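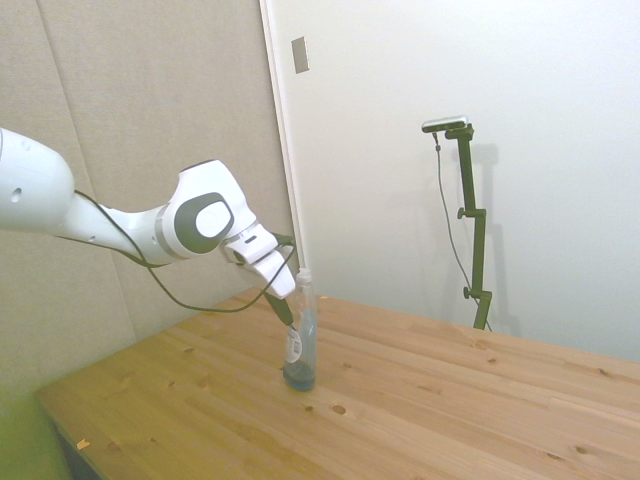 I have been meaning to write up the bottle task since February, mostly so that I stop answering the same email about it. The short version is that I collected 371 demonstrations by remote control, kept 322 of them, and spent more time deciding what to throw away than I did driving the arm.

The task is as plain as I could make it. One bottle stands on a table. The arm starts somewhere above it, opens the gripper, comes down, closes on the upper part of the bottle, lifts it clear of the wood and puts it back down upright. There is no second object, no bin to aim at and no instruction text. I wanted something where a failure could be traced to a cause within a day, and where resetting took less time than the demonstration itself.

I drive with a handheld controller through a small program called Plurneck, which I wrote two years ago and have regretted in parts ever since. It reads the pose of my hand, subtracts the pose at the moment I pressed the clutch, scales the difference and sends it on as a target for the gripper. Let go of the clutch and the arm stops following. Press it again and the offset is taken afresh. Scaling is fixed at 0.5 for translation and 1.0 for rotation. I tried variable scaling, with the speed dropping near the table, and took it out again. It felt nice to drive and produced data in which the same hand movement meant two different things at two different heights.

Before the controller I tried moving the arm by hand. Hand guiding has a lot going for it. You feel the contact, you don't have to think about frames of reference, and a newcomer is useful within minutes. The trouble for my purposes is that the person doing the guiding is in every image. The policy then learns from pictures with a forearm in them and is tested on pictures without one. There are ways round this (record the motion, step back, replay it and film the replay), and I did use that for a first batch. Replay doubles the time per episode, and a bottle that was nudged a few millimetres during the guided run has to be put back where it began, or the replayed grasp closes in the wrong place. I gave up on it after an afternoon.
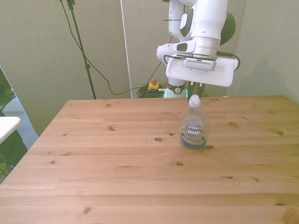
On the choice of object: a clear bottle is a bad object for depth sensing and a reasonable one for finding out whether your policy depends on depth sensing. Most of the returns come off the label and the cap. The rest of the body gives you either the table behind it or nothing. I had a depth channel in the first version of the training set and the results were worse with it than without, so everything from the second version onwards is colour only. I don't claim this generalises. With an opaque carton I would expect the opposite.

A nearly empty squeezy bottle also tips very readily. That turned out to be useful as a label. If the driver brushes the cap with a finger on the way down, the bottle leans or goes over, and there's no arguing about whether the episode was clean. A full one would have forgiven a great many sloppy approaches that I'd rather have known about.

The camera views are fixed. I thought hard about adding one at the wrist and decided against it for this round, because I wanted to know how far the outside views would go. The views need to disagree with each other enough to resolve how far away the fingers are. Looking along the approach, a gripper that is behind the bottle and a gripper that is round it look much alike. Most of my own driving errors came from exactly this. I would be sure the fingers were either side of the neck, close them, and find they had shut on air a few centimetres beyond it. From the side the mistake is obvious, so I put the side view on the larger part of the monitor and the front view in a corner, and my success rate went up straight away.

This raises an awkward point. If I drive while looking at one view and the policy is trained on another, then the policy is being asked to reproduce decisions made on information it doesn't have. I now record only from views that the driver can see, and the driver is not allowed to lean over and look at the table directly. It is surprisingly hard to obey. I moved the desk so that my back is to the arm, with the emergency stop within the reach of a second person, and that fixed it.

A typical episode runs as follows. Press record, wait for the tone, clutch in, move above the bottle, straighten the gripper, descend, close, pause for half a second, lift, pause again, lower, open, withdraw upwards, stop recording. The pauses are deliberate. Without them the close command and the lift command overlap by a few samples, and the trained policy starts lifting before the fingers have met. I found this by plotting finger opening against height for every episode on one sheet, and I recommend the plot to anyone who is stuck. It takes ten lines of code.

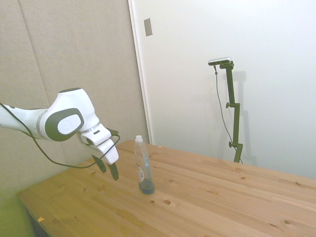 Approach direction needs a rule as well. In the early sessions I came in from whichever side was convenient, sometimes level with the neck, sometimes straight down. Both work. Mixed together in one set they gave a policy that set off towards the average of the two and hesitated. Newer methods are supposed to cope with more than one way of doing a thing, and to some extent mine does, but it copes better when it isn't asked to. The rule is now: get above first, then descend. Corrections during the descent are allowed and encouraged. An episode in which the driver comes down slightly off, notices and shifts across before closing is worth keeping, and I'd take it over a perfect one.

What I did not keep:

Episodes where the clutch was released for more than a second in mid-air. The arm sits still, the images don't change, and the policy learns that sitting still is sometimes correct.

Episodes with a dropped camera stream. Plurneck writes the last good image again when a new one is late, which I thought was clever at the time. It now writes a flag alongside and I discard anything with more than three in a row.

Episodes where the bottle was struck on the way down, even if the grasp went well afterwards.

Two sessions' worth with the wrong calibration file loaded. These may be recoverable. I haven't tried.

The sorting is done with a script called Hudec, which does the mechanical checks and then shows me whatever is left at four times normal speed with a keep and a discard key. Watching at speed makes the jerky ones stand out. It also made me notice that my driving got worse after about 20 minutes at a stretch. Paths got shorter and faster, and the pause before the lift shrank almost to nothing. I now stop at that point whether I feel tired or not, and the later sessions are noticeably more even.

Placement of the bottle was my other mistake. I told myself I was placing it at random. Plotting the start positions showed a comfortable blob a hand's width across, slightly right of centre, with a thin scatter elsewhere. People are no good at random. I replaced my judgement with a printed list of grid squares, shuffled, and worked down it. The knots in the pine make decent landmarks for this, though I did worry that the policy might come to use them as landmarks too. To check, I covered the boards with a plain cloth and ran the policy over it. Performance dropped, but it dropped everywhere on the table by a similar amount, so I put it down to the change in background as a whole.

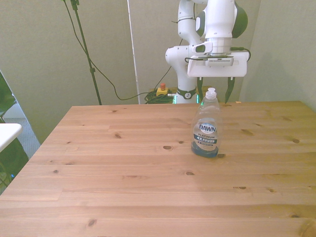 Training itself was dull, which suits me. The configuration is the one I used for the Skositz drawer task, with the action horizon shortened and the crop widened so that the top of the arm's travel stays in view. Images are scaled down hard. At that size the print on the label is a smear, but the cap and the dark fingers stay distinct from each other, and those are what matter for the last few centimetres.

The policy picks up and replaces the bottle reliably anywhere in the middle of the table. At the far edge it still tends to stop a little long, with the fingers beyond the cap. I take that to be my own driving error coming back to me, learned from episodes where I overshot and then corrected. It does correct, most of the time. It just does it slowly. Near the right-hand end, where light from the side lies across the boards, it is less steady, and I have too few episodes there to say why.

A few practical matters, as these are what people write to me about.

Cable routing. Leave enough slack for the wrist to turn fully both ways, then run the extremes of the motion by hand before recording anything. A cable that pulls at one end of the range will show up as a tracking error, and you'll spend an evening blaming the controller.

Latency. I measured from hand movement to arm movement by filming both with a phone. It was worse than I had assumed. Below a tenth of a second I stop noticing. Above two tenths I begin to overshoot and correct, and the data fills up with small oscillations.

Logging. Record the commanded pose and the measured pose, both, always. I train on the commanded one. When something looks odd it's the difference between them that tells you what happened.

Storage. Keep the discards. I have gone back to mine on two occasions with a new rule and rescued a handful.

The next round will be the same bottle with the wrist camera added, collected from scratch using the same shuffled list so that the two sets can be compared square by square. After that I'd like to have the Kundlow people drive it over the network, as their drivers have never seen my table and won't have my habits. It would need the latency figure to come down first. I have a new version of the clutch code half finished, and the old one has a fault where a very short press is counted twice, so that needs sorting before anybody else is let near it.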